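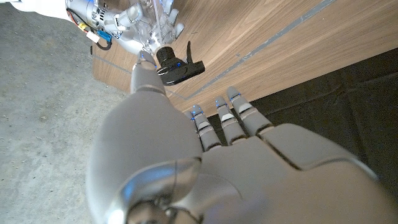
## Kamotura 2: faster plans, same old blind spot

The Kamotura 2 planner went onto the two-armed setup at Nulberg in November, and the release notes promise "contact-aware bimanual planning." I read that phrase several times and I'm still not sure what it covers. What we got on the bench is a planner that sends both arms one shared trajectory instead of two separate ones, plus a new log viewer. The log viewer is very good.

The test jobs are small parts and light plastic: a spray bottle, a clear cup, bits of black plastic that have to be held by the fingertips. These are fair choices. They are also the kind of objects where a planner can look smarter than it is, as the hands are compliant and will forgive a good deal of error before anything shows up in the joint data.

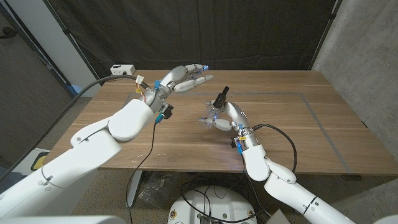 *Both arms over the taped work area, with the black part in the right hand.*

First, the good news. Shared trajectories do away with the stop-and-wait we used to see when one arm finished its segment early. Planning is quicker too, and the collision model now includes the fingers. In the old version each hand was a single padded box, so any approach closer than the padding was thrown out and we had to switch checking off by hand. I don't miss that.

My trouble is with perception. Kamotura still takes one object pose at the start of a motion and holds on to it. Once the fingers close, the object is treated as bolted to the palm. If it turns a little in the grip, the planner doesn't know and carries on to a place where the part isn't. The wrist views could settle this — there is one per hand — but in this release they are recorded and left out of the pose estimate.
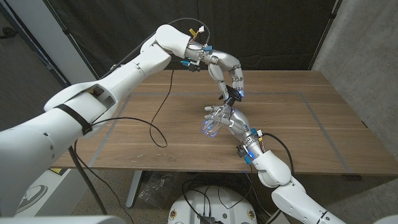

Clear plastic makes all of this worse. Depth on a transparent wall is mostly guesswork, and the fingertip lights throw blue reflections into it. Kamotura fills the holes with a fitted shape and reports a confidence value that I would not bet lunch on. We replayed 3,168 logged grasps through the new estimator, and the confidence on clear objects was nearly flat, good grasps and bad ones alike. A number that doesn't move tells you nothing, yet the regrasp rule is triggered by it.

The Sầm module is supposed to help by checking finger currents against the expected grip. I like the idea more than the current build. It has two thresholds, both set by hand, and both need changing when you swap a rigid part for a soft one.
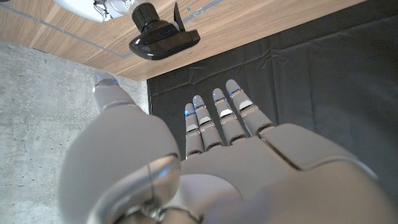
It also has no notion of an empty hand, so an open palm and a very light hold can come out with the same label. A simple check against the wrist view would sort most of those out. We have asked for it. The reply was that it's "on the roadmap," a place where I've seen many good features go to rest.

Should you upgrade? For the finger collision model, yes. If you run on the Jundholm driver, update that first, or the shared trajectories will be rejected with an error that blames the network. Leave the regrasp rule off, keep your own grasp checks in place, and treat the confidence column as decoration until the next release.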